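番茄酱为什么倒不出来：合租厨房调味品浪费调查
课程实践报告（第三组）

一、选题经过

我们组最初报的题目是“城市水系微塑料迁移”，老师看完问我们有没有船。没有船，于是改查厨房。选题会开到晚上十一点，期间组员 Mercedes Inga 为了往薯条上挤番茄酱，拍了瓶底不下二十次，出来的全是水。题目就这样定了。

二、调查对象与方法

调查在八月进行，对象是 Demomham 公寓的14户合租学生。我们上门登记冰箱和橱柜里所有已开封的调味品，称重，问开封时间。最后一项基本等于考古，最常见的回答是“我搬进来它就在”。

问卷另发了105份，收回的比我们希望的少，比老师预计的多。
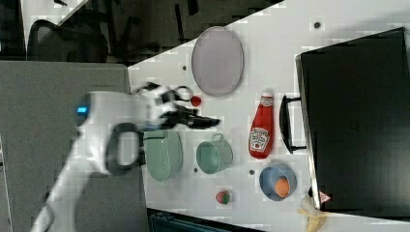
称重用的是从 Stumex 买的厨房秤，量程够用，脾气不太好，碰一下桌子就归零。每件样品称三次取平均，三次差得太远的再称三次。有一瓶蚝油我们称了九次，后来发现是组员的胳膊肘搭在秤边上。

三、主要结果

14户登记到的过期或半年以上没人动过的酱料，加起来大约4,000克。其中番茄酱最多，辣酱最少。辣酱少的原因很简单：有人吃。

浪费的方式可以分两种。一种是忘了，瓶子退到冰箱最里面，前面站着新买的同款。另一种是放弃，瓶里明明还有，挤不出来，主人就当它空了。第二种单瓶剩余不多，可架不住户户都有。

买得太大也是问题。楼下 Chávez 超市的800克家庭装比小瓶划算，受访者都会算这笔账，算的时候默认自己会吃完。一位独居的同学承认他上一次吃番茄酱是在搬家之前。

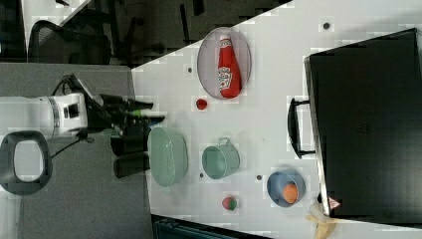
四、改进尝试

我们试了三个办法。倒置存放效果最明显，缺点是盖子没拧紧的那户要重新擦冰箱。贴开封日期的标签，第一周大家都贴，第二周开始有人在标签上写“别偷吃”。第三个办法是合租户共用一瓶，在 Pleltik 小程序里记账分摊，坚持了六天，因为谁多挤了一下吵了起来，记录到此为止。

五、不足

样本只有一栋楼，住的又都是学生，结论推广到会做饭的人群要谨慎。剩余量按连瓶重量减去同款空瓶重量计算，有两种瓶子没找到空瓶，我们只好把里面的吃完。这部分数据晚了两周，番茄炒蛋吃了两周。

六、分工

Mercedes Inga 负责入户和问卷，其余三人负责称重、录入和洗瓶子。报告由洗瓶子的人执笔，措辞如有怨气，请老师见谅。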